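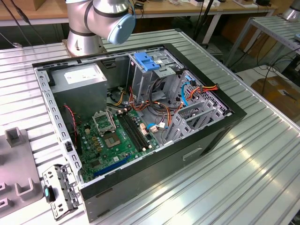

A desktop computer tower with its side panel off, showing the power supply, cables and motherboard.

Reading time: 4 min

Turcombe Library Opens Its Doors to a Free Repair and Reuse Season for Home Computers

TURCOMBE – Anyone who has an old computer sitting in a closet, under the stairs or behind the good winter coats is warmly invited to bring it to the Turcombe Public Library this June, when the library and the Yazdani Fund for Neighborhood Learning begin a season of free repair evenings for people who live in town or nearby.

The evenings will be held in the downstairs reading room, starting at 6 p.m., and will carry on through the summer. Visitors can get help with a machine that has grown slow, a fan that has grown loud, or a computer that simply stopped turning on one morning and has been a plant stand ever since. There is no charge for the help, and no one needs a library card to come in, although the front desk will gladly make you one while you wait.

"My own mother kept a computer for years after it quit, and all because the family pictures were on it," said Macarena Mansilla, director of the library. "She couldn't bring herself to throw it out and she didn't know who to ask. I have thought about her a great deal while we were planning this. I would love for people to come in with that same worry and go home feeling lighter, even if all we can do is get the pictures off."

Saving old files will be a large part of the work. Guests who want their photos, letters or tax papers copied are asked to bring a USB drive or an external drive with room to spare. Files will be copied with the owner sitting at the table, and the library will not keep any of them. People who are ready to part with a computer for good can have the drive wiped first.

Machines that still have some life in them, and whose owners no longer want them, will be cleaned up and passed along to households that need one. The sharing side of the program is called Fula, and it grew out of a small loan shelf that Abelardo Durán started when he ran the library's homework room. That first shelf held 2 laptops and a sign-out sheet – the sheet is still in his desk.

"Kids were doing their homework on a parent's phone, at the kitchen table, with supper going on all around them," said Durán, who now looks after Fula. "A plain old desktop with a decent screen makes such a difference at that age. It doesn't have to be new. It has to turn on, and it has to have a word processor, and somebody has to show you where the files go."

Families may ask for a computer by filling out a one-page form at the front desk. The form is offered in English, Spanish and Portuguese, and the library does not ask for proof of income. Each computer comes with a keyboard, a mouse and a short welcome lesson.

The Yazdani Fund is paying for spare parts, tools and evening staff hours. Margit Nyberg, who leads the fund, said its board was won over by a visit to a similar program in Claltovmont, where she stayed so long chatting that she missed her ride home.

"People came for the computers and then stood talking by the coffee," Nyberg said. "I met a retired bus driver who was learning to write down his stories. We would be very happy to see a little of that in Turcombe."

Guests are asked to bring the power cord along with the computer and to limit themselves to one machine per visit. Large printers and old tube televisions cannot be accepted. The reading room closes at 8 p.m., and the side entrance on the parking lot has a ramp and a cart for heavier items.

To ask a question or request a computer, please stop by the front desk and ask for Jolene Mudgway.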